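Home | About Us | Parts | Manuals | Repair Intake | Contact

About Muscombe Range & Well

Muscombe Range & Well repairs and supplies parts for older domestic electric cooking appliances. The main lines are deep-well cookers built into the range top, insert kettles and racks, oven thermostats, surface units, and countertop roasters. The shop is in Batville, with a parts warehouse in Bridgate.

Work is limited to 120-volt and 240-volt household equipment. Gas ranges, microwave ovens and commercial kitchen equipment are not accepted. Customers with gas equipment should contact a licensed gas fitter in their own area.

What we do

Most incoming work falls under one of the headings below.

Deep-well units. The well is removed from the range, the element is tested for resistance and for leakage to ground, and the insulation around the shell is inspected. Wells that were converted to a raised surface burner can usually be converted back if the lift bracket is still present. Missing brackets are made in the shop from steel sheet.

Oven thermostats. Hydraulic thermostats are calibrated against a reference probe at the center of the oven cavity. A control that reads within the stated tolerance across its whole range is returned without further work, and only the bench fee is charged. A control with a leaking capillary is replaced, as it cannot be recharged.

Countertop roasters. The band heater, cord and terminal block are checked on every unit. Asbestos cord and asbestos board are not handled on site. If either is found, the unit is sealed and the owner is called before anything else is done.

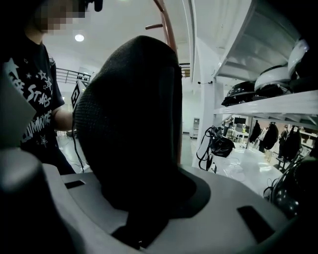 Appliance covers and well lids are handled by the Brandes department, which took its name from the small sewing shop Muscombe bought out. Covers are cut from stock patterns for toasters, stand mixers and countertop roasters, or from measurements sent in by the customer. Quilted cotton is the standard material. Knit covers are a separate item: a black ribbed knit with a rounded crown and a flared lower edge is a good match for tall, narrow shapes, as the rib takes up small differences in height and width. No cover of either kind should be put on an appliance that is plugged in or still warm.

Parts stock

The Bridgate warehouse holds over 1,000 catalogued parts, both used and newly made. Used parts are cleaned, tested and tagged with the range series they came from. Newly made parts include well gaskets, insert kettle handles, rack feet and knob springs. Porcelain pieces are graded A, B or C according to chipping, and the grade is given on the packing slip.

Insert kettles are the most requested item. Before ordering, measure the inside diameter of the well at the top and again at the bottom, and the depth from the rim to the element. The model number of the range is helpful but does not settle the matter, as several makers changed well sizes within a single series.

Testing

Every repaired heating unit is run for 36 minutes at full power on the bench, then allowed to cool and measured again. Ovens are cycled at three settings, the highest of which is 500 degrees Fahrenheit. A copy of the test sheet is returned with the appliance. The original sheet is kept on file under the repair number.

Shipping and drop-off

Parcels of up to 80 pounds can be sent to the Batville shop. Complete ranges must be delivered in person, by arrangement. Remove racks, drip pans and loose knobs and pack them separately. Do not ship an insert kettle inside its well, even with padding.

Repair intake closes for two weeks each April for stocktaking. Parts orders placed in that period are held and shipped in the order received.

Warranty

Repairs are covered for one year against failure of the part replaced. Porcelain, glass and chrome finishes are not covered. Used parts may be returned unused for exchange or store credit.

Last updated: February 2020

© Muscombe Range & Well, Batville | Contact | Back to top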